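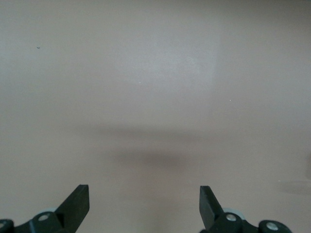
I've had the Nosto jigsaw board since December and I'm on my second puzzle with it, so I feel ready to grumble and gush. First the good: a 1,000-piece fits with room to spare down one side for sorting, and it slides under our bed with the puzzle still on it – bliss! My old one (a Brodero, bought in a panic) had six little drawers that stuck every single time.

Now the moans. It's heavy, properly heavy, and the cover is sold separately, which is cheeky at this price. Mélanie borrowed it for a fortnight and said the edge dug into her wrists. I don't get that myself, but I do most of mine standing up.

Four stars from me. I'd buy it again, though I'd wait for a sale and get the cover at the same time.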